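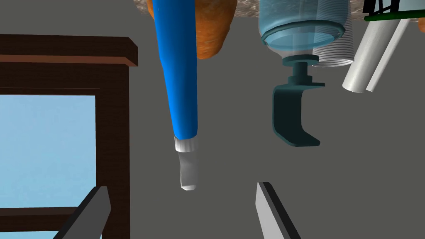 Digest Vol. 56, Issue 11

Lists > Riterthorpe Baseball > Members' Talk

Filed under: Club News, Old Ballplayers

Re: Putting names on the outfield wall

Hi everybody,

Sorry to be slow getting back on this one. I read Hashini's message twice over breakfast and then spent most of the morning in the hall closet looking for my old scorebooks, so you can blame her for the state of my hallway.

Hashini Munasinghe wrote:
> Before we order the boards for the outfield wall I'd like
> to settle who goes up first. Rizwan says Pieter Brouwer
> and I agree, but what number do we paint? The 1980s team
> picture has him in 14 and the program has him in 41.
> Also, do we want to do it at the opener or wait for
> the Provitz game?

Pieter wore both! He came over from Vass as a catcher and they handed him 41 as it was the only shirt that would go over his shoulders. The next spring we got new uniforms and he took 14 and kept it until he quit playing. I have him in 391 games for us, and that leaves out the two summers when Kamrul Marikar kept the book, which I have never been able to find. Kamrul, if you're reading, please look in your garage again.

So my vote is 14. I'd put the years underneath in small letters and leave off the batting average - he would only argue with it.

As for the date, I lean toward the Provitz game. The opener is always cold and half the families are still away, and we drew 1113 for Provitz last summer with the parking lot full clear back to the feed store. Pieter's daughter could drive down too, and I'd love for her to see it. I can ask her in December when we trade cards.

One more thing while I have you. I'd like Flilla Field to go on the board as well, in whatever space is left, as that's what we all called the place back then and the younger players have never heard the name.

I'll bring the scorebooks to the next meeting if anyone wants to check my adding.

Warmly,
Zubaida Minhas

4 replies | 2 shares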